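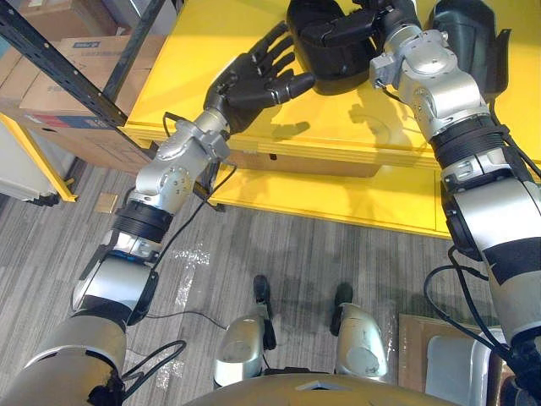

Left hand open over the yellow table.

Home | News | Games | Interviews | Forum | Contact

The designer of Fernum wrote the first version of the game as a supplement for somebody else's rules. It was a sourcebook about salt traders, and it came to 12 pages.

"I kept adding subsystems," the designer says. "By December I had a travel system, a debt system and no room left for the original rules. So I took them out."

Fernum is now a standalone fantasy roleplaying game from Štěpánek, a small press that also publishes the card game Cinum. Players run a trading family in the river city of Serach. Combat exists, but it takes up two pages, and characters who get hurt stay hurt for a long time.

The core of the game is the ledger. Each family owes favors and is owed favors, and these are written on a shared sheet in the middle of the table. To get a bonus on a roll, a player calls in a favor or takes on a new one. When a family owes more than 12, the game master picks one and it comes due at once.

"People are cautious in the first session," the designer says. "Then somebody borrows from the Salt House to win a boat race, and after that they all do it."

Early drafts had a separate sheet for each player. Testers forgot to update them, and arguments over who owed what ate up the evening. Moving everything to one sheet fixed most of that.

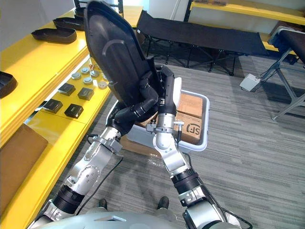

One playtester, posting on the publisher's forum, had a complaint about that change: with a single ledger it is hard to keep a secret debt, and secret debts were the best part of the old draft. The designer agrees, up to a point. The printed book has an optional rule for sealed notes, handed to the game master and opened only when the debt is called.

The game works best with 4 players. With two it needs a few changes, which are covered in an appendix. A book of ready-made families is written but still has to be edited, and a map of Serach will be sold separately.

"I'd like to do the upriver towns next," the designer says. "I have a lot of notes on barges."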